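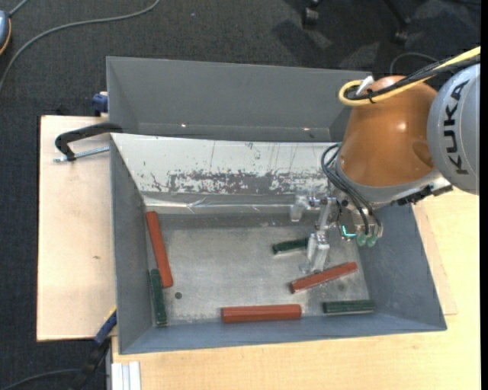
What do you do about the coating inside a metal bin once it's scraped down to gray?

If the bin only holds dry parts and stays indoors, leave the bare patches alone, wipe the loose flakes out with a damp rag, and dry it well. Repaint only if rust shows up or chips start sticking to what you store.

tredness_jo
Joined in April, 112 posts
I'm asking for myself as much as anybody! We keep colored bars in ours, red ones and dark green ones, and they go sliding down the slope every single time, so the white on the lower part is pretty well scratched through. I've been eyeing a can of enamel on the shelf all week (my husband says leave it be, but he says that about the porch too).

Nazmiye Avcı
Oh, I'd leave it, dear. I painted mine twice and both times the new coat came up faster than the old one, right where the bars land. Now I lay clear tape along the bottom of the slope and change it when it gets ratty.

bullerbench
Going to disagree with Nazmiye, kindly. Tape wrinkles, grit gets under it, and then you've got sandpaper sitting in your bin. Sand it back, prime it, two coats, and give it 5 days before you put anything in. Mine has held up fine in the Buller shop.

Nazmiye Avcı
Five days with my bars all over the bench? No thank you :) And I do wipe under the tape when I change it.

tredness_jo
Does the hole in the floor of the bin matter? I was going to plug it before painting.

bullerbench
Leave it open. It's handy for sweeping out dust, and a plug just gives you another edge to catch on.

tredness_jo
Okay, tape first, then, and I'll save the enamel for the porch.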